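Come try out grippers with us at Skillari (August sessions) 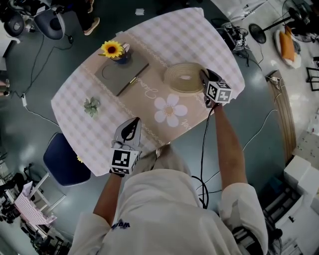
I'm looking for four people to help me compare two hand-held grippers this August, and I'd love it if you've never touched one before! You'll stand at a table and do small everyday jobs with a gripper in each hand, first with our current jaws, then with the new ones. Flat stuff is where I really want your opinion, things like the ring of beige tape near the right gripper, or a closed book or folder. Tell me which pair feels clumsy (I won't be offended, I drew one of them).

Sessions run 2 hours with a break. Lefties very welcome. You'll need to be okay with standing and with a cable hanging off your right side.

Write to me, Safta Ene, at the Skillari front desk by 09/01/2020 and mention project Grudport.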